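Chapter 5

Working at a Desk: Posture, Furniture and Rest

Before you start

Read this chapter before you do the workplace survey in Chapter 6. You will need a ruler or tape measure for Activity 5.1 and access to a chair with an adjustable seat for Activity 5.3. If your school or college does not have one, the activity can be done with a fixed chair and a firm cushion.

Key terms: ergonomics, neutral posture, static load, repetitive strain, task variation, reach zone, footrest, glare

5.1 What ergonomics covers

Ergonomics is the study of how work can be fitted to the person doing it. The word is used for many kinds of work, including lifting, driving, sewing and operating a till. This chapter deals with one kind only, which is work done sitting down at a desk or table. It is the most common kind of work in offices, and a good deal of study is done the same way.

People often think of desk work as light work, and in one sense it is. A clerk at a keyboard uses far less energy than a bricklayer. The strain comes from another direction. The clerk's neck, shoulders and lower back hold the body in one position for long periods, and the small muscles of the hand and forearm make the same movements over and over. Holding still is called static load. Making the same small movement again and again is called repetition. Most complaints from desk workers involve one or the other, and many involve both.

Discomfort from desk work usually builds slowly. A worker may notice a stiff neck at the end of the day, then by lunchtime, then on waking. By the stage when it is there on waking, a change of chair may not be enough to fix it. Early reporting is covered in section 5.6.

5.2 The Gedmont office

Through this chapter we will refer to a small insurance office in the town of Gedmont. The office handles claims for farm machinery and household goods. Its staff work at desks for most of the day, and some of them also work from home. In June the office moved from an old shopfront into rooms above a hardware store, and the furniture went with it. The desks had been bought at different times and were not all the same height. The chairs came from three suppliers. Several staff had brought in cushions of their own.

After the move, the manager received complaints of sore shoulders from staff who had not complained before. The work was the same and so were the desks. What had changed was the position of the power points, which were now along one wall. Desks had been turned to reach them, and some staff now sat side-on to their screens with the window behind them. They were twisting to see the screen and leaning forward to get away from the glare.

The Gedmont case shows why a checklist of furniture is only a beginning. A good desk in a poor place can cause as much trouble as a poor desk. When you carry out your own survey, record where things are as well as what they are.

5.3 Neutral posture

A neutral posture is one in which the joints are near the middle of their range and the muscles around them are doing little work. For a person sitting at a desk, this means the following.

The feet are flat on the floor or on a footrest. The thighs are well supported by the seat, with a small gap behind the knees. The lower back touches the backrest. The shoulders are low and relaxed. The upper arms hang close to the body and the elbows are bent to near a right angle. The wrists are straight. The head is balanced over the shoulders and the eyes look slightly downward to the screen.

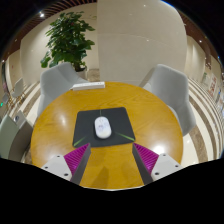

Few people can hold this posture all day, and they should not try to. It is best thought of as a place to return to. Someone who leans back for a phone call, sits forward to read a letter and then returns to neutral is moving well. Someone who sits perfectly upright for three hours is under static load, even though the posture looks correct.

The height of the chair is normally set first. It should be set so that the elbows are level with the work surface. If this leaves the feet dangling, a footrest is used. Many people do it the other way around, setting the chair so that the feet are comfortable and then raising the shoulders to reach the desk. Raised shoulders are one of the easiest faults to see from across a room.

5.4 Reach zones

Items on a desk can be sorted by how often they are used. The area that can be reached with the elbows close to the body is called the primary reach zone. Things used all the time belong in it. The area that can be reached with the arm extended, without leaning, is the secondary zone. A telephone or a notebook might be kept there. Anything past that should be an item used only now and then, and the worker should stand up to get it.

In practice, desks fill up from the back and the sides, and the primary zone shrinks. Paper is the usual cause. At Gedmont, claim files were stacked on both sides of the keyboard, and staff had pushed the keyboard away to make room for whichever file was open. They then reached over the file to type. A sloping document holder between the keyboard and the screen solved the problem at most desks. One staff member did not like the holder and moved her files to a side table instead, and this worked as well.

5.5 Working at home

Home workplaces vary far more than offices. People work at kitchen tables, on sofas and in spare bedrooms. A kitchen table is usually higher than a desk and a kitchen chair cannot be raised, so the shoulders tend to lift. A cushion on the seat and a box under the feet will often bring the body close to neutral at very little cost.

Laptops need special mention. The screen and keyboard are joined, so if the keyboard is at the right height the screen is too low, and the neck bends forward. For short jobs this does not matter much. For longer work the laptop should be raised on a stand or a pile of books, and a separate keyboard used. A ream of copy paper, which holds 500 sheets, gives a useful lift and can be found in most offices.

Lighting at home is often arranged for eating or relaxing. A lamp placed to one side is better than a ceiling light behind the worker, which may reflect in the screen.

Activity 5.1

Measure the height of the surface where you do most of your study, and the height of the seat you use with it. Sit in your usual position and have a partner note the position of your feet, elbows and head. Swap places and repeat. Keep your notes, as you will use them again in section 5.6.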